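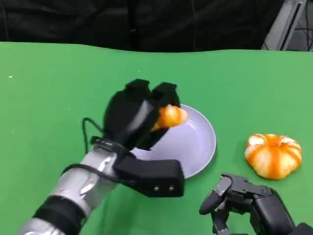
Station 2, green top with plate and peeled mandarin, black curtain behind.

Wednesday, November 10, 2021
By Hitik Facilities Desk

Last updated: 11 days ago

We use cookies to keep you signed in and to remember your queue filters. Accept | Settings

Ticket: Faint wrinkles and light specks on green top, Tekau room, station 2
Site: Casden building
Priority: Low
Status: Waiting on supplier

Problem as reported
Light specks on the green top, including a small white one near the far left side. Faint wrinkles, lighter than the rest of the surface. Back edge does not run straight where it meets the black curtain. Reporter asked if the specks were fruit residue, as the station is used for peeling and plating mandarins. Reporter also asked if the top could be swapped the same day. It could not. No spare in stores.

Setup
Green top supplied by Pelupessy in March. Black fabric curtain hung behind the table. One round shallow plate, pale lavender-white, raised rim. Mandarins are peeled before they reach the plate and most pieces keep some pith.

Check 1: dry wipe
Wiped the full top front to back with a clean dry cloth. Several specks lifted. Under a hand lens the lifted material was a mix of lint and small dry flakes. Flakes are consistent with pith. The white speck near the far left did not lift.

Check 2: damp wipe
Cloth dampened with plain water, wrung out, one pass only. More specks gone. Far left speck unchanged. Wrinkles unchanged. Let the top dry before going further — the green reads darker when damp and the wrinkles are hard to judge.

Check 3: juice test
Squeezed a few drops of mandarin juice onto an offcut from the same Pelupessy order and left it over lunch. It dried tacky, with no white mark. Wiped off with warm water. Juice does not account for the far left speck.

Check 4: far left speck
Ran a fingernail across it. No raised edge. Appears to be in the surface and not on it. Compared with the offcut, which has a similar mark on the underside. Treating it as a material fault until Pelupessy says otherwise.

Check 5: wrinkles
Cleared the table, lifted the top, and laid it flat on the floor overnight with boards on it. Refitted in the morning. Wrinkles reduced, still present under the overhead light. Did not use heat. The Pelupessy sheet that came with the order gives no heat limit.

Check 6: back edge
Pulled the top toward the rear and re-seated it. The edge is soft and will not hold a straight line without something to fix it to. Curtain folds touch it in places and pull it when the curtain is moved. Moved the curtain back by a hand's width. Edge is better but not straight. Clips requested from stores.

Check 7: curtain
Shook out the curtain in the corridor. It sheds lint. Vacuumed with the brush head. Lint on the table next day was clearly down. Curtain creases left alone, out of scope for this ticket.

Findings
Most specks were lint from the curtain plus dried pith. One speck is in the material. Wrinkles are from folded storage before fitting.

Actions
Dry wipe at the end of each session, damp wipe if fruit has been out.
Wash the plate separately, do not stack it on the green top wet.
Vacuum curtain monthly.
Replacement top requested from Pelupessy, rolled and not folded. Their minimum width is 100 cm, so stores will trim it.

Open items
Clips for the back edge. Supplier reply on the far left speck. Heat limit for the material — asked twice, no answer yet.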